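## Chapter 9: Timber Movement

Wood takes in moisture from the air and gives it back. As it does, boards swell and shrink across the grain, while their length hardly changes. A tabletop built without allowing for this can split or pull its joints apart.

Rocío Robles, whose workshop notes are used in this chapter, measures every board in September and again in late summer. 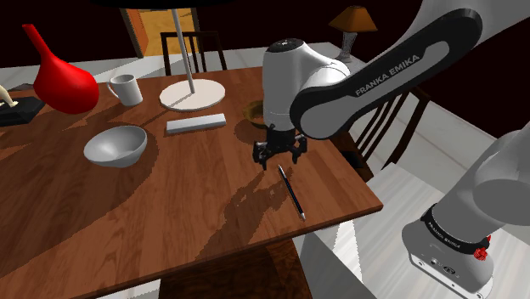
Which way does a board move most?

Across its width. Flat-sawn boards move more than quarter-sawn ones, and the finish only slows the change.

Section 9.1 covers grain direction and colour. Section 9.2 deals with fixing a top to its frame using slotted screw holes. You will need a ruler, a pencil and the Pryor tables on page 294.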